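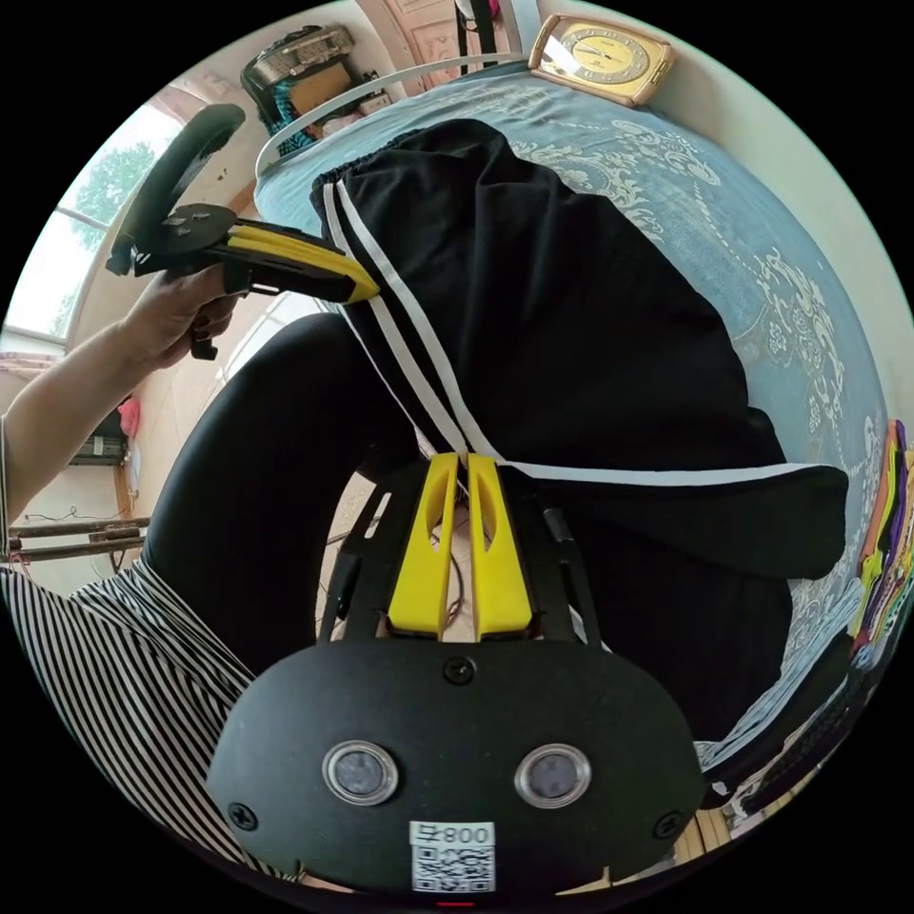 Can a machine put away the laundry in an ordinary bedroom yet?
Parts of the job are within reach, but a full load, from loose pile to stacked clothes with no help from a person, is still beyond the systems we reviewed and the one we tested.

Laundry Handling in Homes: Term Project Report
Group members: Hiếu Đỗ, Perihan Sönmez, Joris Verbeke
Supervisor: Joaquín Herrera
Submitted 2019-12-24

1. Scope

The project covers folding and stacking of dry clothes on a bed. Washing, drying and ironing are excluded. We divided the job into four steps: pick one item from a pile, find its shape, fold it, and place it on a stack. Each step was scored separately, so a failure in folding did not erase a good pick.

2. Test setup

The bench system was the Forkadik arm in the Cao workshop, fitted with a two-finger gripper. The control software was Virkeck, used with its default settings except for grip force, which we lowered after the first day. The test set held 52 garments: shirts, pants, towels and a few odd items such as scarves. We ran 800 trials during November. A trial ended when the item was on the stack, when it left the table, or when the operator pressed stop.

3. Results

Of the 800 trials, 548 ended with a single item lifted clear of the pile. Most of the failed picks were double picks, in which the fingers closed on two layers belonging to different garments. Thin items were worse than thick ones. Towels gave the best figures at every step.

Pants were harder than we expected. The two legs twist around each other, and a drawstring or waistband changes the outline enough to confuse the shape step. Side stripes helped in some trials, as they gave the software a line to follow along the leg. Dark fabric on a dark table gave poor results until Thiện Khương replaced the table cover with a light one.

Speed was not a main measure. The arm was slower than any group member on every type of garment.

4. From the bench to a bedroom

A workshop table is flat, hard and clear on all sides. A bed is soft, its cover may be patterned, and rails limit the directions from which a gripper can approach. Finished stacks share the surface with items still waiting. Mirrored wardrobe doors are a further problem for vision, as a reflected bed can be read as a second work surface.

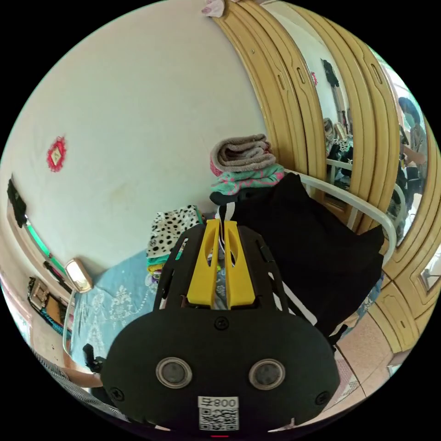
Figure 2. Folded cloth and a black bag on a bed with a curved white rail, next to a mirrored wardrobe.

We did not model bags at all. A soft bag has no fixed outline, and the Virkeck shape step would probably treat it as a large garment and try to fold it. A sorting step ahead of the pick would be needed.

5. Shop-floor comparison

Indura, a linen service, let us observe its folding line for one shift. The line handles 2,000 sheets per shift, but workers feed in each sheet by its corners. The machine never has to search a pile. In our terms, it does the fold and the stack and leaves the first two steps to people.

6. Limits

All garments were dry and clean. One arm was used throughout, so no result here applies to two-handed folding. Joris Verbeke scored all the folds, and we did not check his scores against a second rater. The stop button was pressed more often in the first week, when we were still learning what the arm would recover from by itself.

7. Further work

The next group should repeat the pick trials on a mattress with a patterned cover, using the same garments. The garment list and score sheets are in the workshop cabinet, second shelf.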